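Shared workshop at Nornengate builds sorting cell from a used KUKA arm

Posted 2024-01-11

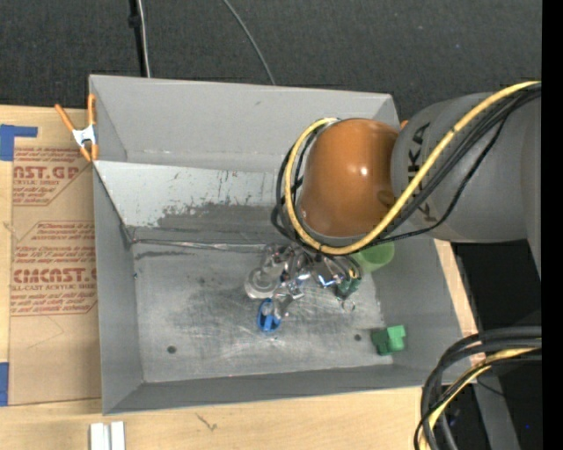
It was the cables that took the longest, according to Kermani, and everybody who visits wants to talk only about the gripper. The arm itself, Kermani added, was the easy part of the project, since it came complete and only needed a strong base and a safe place to stand.

The project is called Carport, after the place where it began. Last August the members of the Nornengate shared workshop bought the used robot arm from a packaging company which was closing one of its lines. There was no free floor inside the building at that time, so the arm spent its first weeks under the roof of a carport in the yard, wrapped in a tarp. It was moved indoors before the cold weather, and the name stayed.

The goal is modest. The members want the arm to take mixed small objects out of a metal bin, one after another, and put each of them in the correct tray. The bin is large, gray and open on top, and its floor is already well scratched. Clear and shiny things are put in on purpose. A camera can find a green block without much trouble, but a transparent cup confuses the software very often, and the group would like to understand why before they add more objects.

The work is done on Tuesday evenings by a group of 9 members. Most of them have no education in robotics. They divided the build into small jobs: one pair made the wooden table, another pair wrote the program for the gripper, and the rest took care of the wiring and the safety stop. An orange-handled spring clamp is on the edge of the bin, and acrylic sheet lies on the table beside it, still in its protective paper. The group plans to use acrylic for a guard on the open side of the cell.

The cables remain a weak point. The yellow one and the black ones run together along the arm and make a loop near the gripper. When the loop is too short, it pulls at the joint in the far positions. When it is too long, it hangs down in front of the camera. The group has changed the length 2 times and is now looking for a holder that lets the cables slide.

Results up to now are mixed. In the last full test the arm was asked to pick 26 objects. It placed 7 of them in the wrong tray, and the members consider this an acceptable start — the test before it was stopped early when the gripper closed on the wall of the bin. Speed is kept low in all tests. No person may reach into the bin while the drives are on, and one member always stays by the stop button.

The software for recognizing the objects is called Irkano. It was written by members of the workshop for an older project with a conveyor, and it was adapted for the arm during the autumn. The code and the drawings of the table will be shared with other workshops when the guard is finished and the instructions have been checked by someone outside the group.

An open evening is planned for the spring. Visitors will be able to watch a sorting test from behind the guard and to bring small objects of their own for the bin, if these are not made of glass and have no sharp edges. Registration will be at the front desk of the workshop.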